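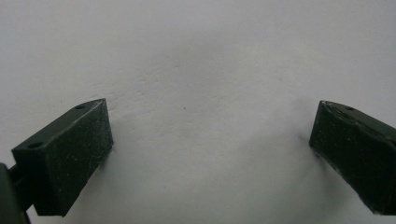
Gripper width estimate drifts over a session

langat_dev
June 12, 2019
I'm getting jaw width from the wrist camera by segmenting the two green fingers and measuring the gap between the inner faces. No encoder on this tool, so vision is all I have. The first few episodes are fine. By the end of a session of 141 episodes the fully open reading is 5 mm short of where it started. Same script, same threshold, camera not touched. Policy trained on those widths closes early on thin parts. Where would you look first?

rostthorpe
Are you thresholding in RGB or HSV? If it's RGB, a change in room light will move your edges. Dark green on a pale background should be an easy case, but the shadows next to the inner faces will get pulled into the mask as the light drops. That makes each finger look fatter and the gap smaller, and the sign matches what you see.

langat_dev
RGB. Green channel minus red, then a fixed cutoff. Exposure is locked at 700.

Ntombi Potgieter
I'd look at the right finger before the lighting. It has pale scuffs along the upper edges and corners. Any pixel in there fails a green test, so your contour follows the scuff and not the edge of the block. The left one is cleaner. If you log the two edges separately you will know in ten minutes which side is moving.

rostthorpe
Scuffs would make the finger look smaller and the gap wider. He has it going the other way.

Ntombi Potgieter
Depends on what he does with the mask. If there is a convex hull or a line fit after it, a ragged corner can tilt the line either way. langat_dev, which is it?

langat_dev
Line fit on the inner face, least squares, all contour points.

nokitz
Stop segmenting. Put a small tag on each finger and solve for the distance. We did this on the Lasier rig and have not looked at a color threshold again.

Ntombi Potgieter
Tags are fine if you can still change the hardware. If he already has recordings he can't put tags on them. Use RANSAC for the line and drop the top part of the contour.

langat_dev
513 episodes recorded, so no tags for those. I logged the edges separately on one session. Both sides move inward, the right a bit more than the left.

rostthorpe
Both sides says shadow to me. Go to HSV, put a minimum on saturation, and the gray should drop out.

langat_dev
HSV with a saturation floor took out most of the drift. RANSAC on top of that fixed the remaining difference on the right. Open width now holds within 1 mm over the same session. Rerunning the rest tonight.

nokitz
I would still add tags before you record more.

Ntombi Potgieter
Keep the raw masks for a few episodes from the start and end of each session. You will want them when you retrain.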